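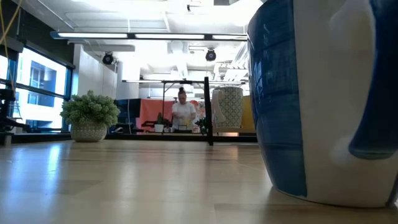

Figure 7.1 A glazed ceramic mug in blue and creamy white.

Chapter 7
Glazes and the Glass Surface

A glaze is a thin layer of glass melted onto clay. It seals the pot, makes it easier to wash, and gives it most of its color. Chapter 6 dealt with the clay body. In this chapter we turn to what goes on top of it.

Every glaze has a glass former, a flux, and a stiffener. Silica forms the glass. By itself it melts at a temperature far too high for a pottery kiln, so a flux such as calcium or sodium is added to bring the melting point down. Alumina, usually supplied by clay, keeps the melted glass from running off the pot.

Color comes from small amounts of metal oxides. Cobalt gives a strong blue even at very low levels. Iron can give tan, brown, green, or near black, depending on how much is used and how the kiln is fired. Tin and zircon make a glaze white and opaque.

Where two glazes overlap, they melt into each other. The result can be a soft or streaked edge, and it is hard to predict from the raw materials. Potters make test tiles for this purpose. The Okirwood studio notebooks, which we will use throughout the chapter, record 42 tiles for a single blue and white pair. Geetha Salian, who kept the notebooks, changed one ingredient at a time and fired each set on the same shelf.

Section 7.1 explains how to read a glaze recipe. Section 7.2 covers weighing and sieving a 200-gram test batch. Section 7.3 looks at common faults, including crawling, pinholes, and crazing. You will need a scale, a mask, and your notes on bisque firing from Chapter 6.

Key terms: flux, opacifier, oxide, test tile, crazing

© Grisard Press. Questions about this text: Remigiusz Dudek, editorial office. Back to top

Related chapters
Chapter 5: Drying and Shrinkage
Chapter 6: Clay Bodies and Bisque Firing
Chapter 8: Kilns and Firing Schedules
Appendix B: Glaze Materials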